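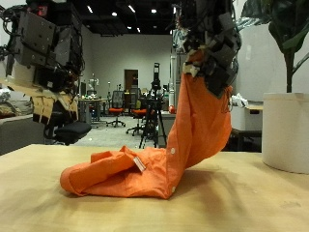
Re: [sellers] Daltgate final value fees and the new returns window

Date: December 10, 2021
To: sellers list

Replying to the list and not just to the original poster, as I have had the same question off-list from several people and would sooner write it out once.

The earlier message said:

> Has anyone worked out what the change to returns on Daltgate means for
> people who sell mostly clothing? I had the notice like everyone else
> and have read it twice. As far as I can see the buyer now gets 26 days
> instead of 14, but it does not say whether that starts from the day
> they pay or the day it arrives. It also says fees are "credited in
> line with the outcome of the return" and I have no idea what that
> means in money.
>
> I have 228 listings up at the moment, nearly all shirts and knitwear,
> and I don't want to edit every one of them by hand if I can avoid it.
> I also sell on Toststead but the postage there is worse for anything
> over a kilo. Is anyone moving stock across, or is it too much bother
> at this time of year?

Taking those in order.

The 26 days start from the delivery scan, if there is one. If you send untracked, they start from the latest estimated delivery date shown to the buyer at checkout, and that can be a good deal later than the day the parcel turned up. I checked this with the help desk in writing and can forward the reply to anyone who wants it. For untracked second class the buyer can in practice have five weeks or so. I have gone over to tracked for everything above the price of a cheap shirt and left the rest alone.

On fees, there are two parts and the notice runs them together. The listing fee is never returned. The final value fee comes back in full if the buyer sends the item back and you refund the whole amount. If you make a partial refund, the fee comes back in the same proportion, less a fixed charge per order which they keep. So if you agree to knock a bit off for a missing button, say, you will get a small part of the fee back, and the fixed charge will eat most of it on a low-priced item. It is still usually cheaper than paying for the return postage.

What the notice does not mention is that the fee credit now goes to your account balance and not to your bank. You can use it against future fees, or ask for it to be paid out, but there is a minimum before they will do that. I had mine sitting there from July until last week before I noticed.

You do not have to edit your listings one at a time. Under the selling tab there is a page for business policies. If your listings are attached to a returns policy, change the policy and they all follow. If they are older than the policies page they will not be attached to anything, and you have to attach them first. Do it like this:

1. Go to active listings and set the view to show the most per page.
2. Tick the box at the top to select the page.
3. Choose Edit, then Edit selected, then Returns.
4. Pick the policy from the drop-down and save.
5. Go to the next page and repeat.

It would not let me do more than a page at once, and it dropped out with an error when I tried to do it in the evening. First thing in the morning was fine. Listings which already have a bid on them are skipped without any message, so look at those again once they have ended.

The limit on the number of policy changes in a day is 1,000, counted per listing and not per change, so with 228 you are well inside it. I mention it for the people here with larger shops.

As for Toststead, I have kept a small shop there for a couple of years and would not move anything across in December. The fees are lower on paper. Against that, the search is poor for clothing. It does not separate collar size from chest size, and you get a lot of messages asking for measurements that are already in the description. The postage bands are as you say. A heavy jumper in a box goes into the next band up – a mailing bag will sometimes keep it under, but not always.

Their returns rules have stayed at 14 days from delivery, with the buyer paying the postage unless the item is faulty or wrongly described. If returns are your main worry that may be enough to make it worth a try with a few items in the new year. I would start with things that rarely come back. For me that is scarves and men's casual shirts in ordinary sizes. Anything fitted comes back more often, wherever I sell it.

Someone also asked about Udonitz. I did list there for a time. The import tool copies the title and photos over but loses the item specifics, so size and colour have to be filled in again. It also did not take stock down when the same thing sold elsewhere, and I had to cancel two orders, which they count against you. They may have mended it by now. If anybody has used it recently I would be glad to hear.

Two smaller points while I am writing.

The Pickering label printing software needs updating if you use it with Daltgate. The older version still prints the old returns slip with 14 days on it. A buyer cannot be held to the slip if the listing says 26, but it causes arguments. The update is free and takes a few minutes. You will have to set your label size again afterwards – mine went back to A4.

If you put your own returns wording in the description, take it out. Daltgate now treats any difference between the description and the policy as being in the buyer's favour. I had a line at the bottom of my template saying tags must be left on, and I was told on the phone that it would count for nothing in a dispute. If you want to say something about condition, photograph the labels and any marks when you list, and keep the photos until the 26 days have run out.

I don't know yet what happens to orders placed before the change and delivered after it. The help desk gave me two different answers. The second one was that the date of the order decides it, and I am working on that basis, but I would not want anyone to rely on it. I have asked for it in writing and will post the reply when it comes.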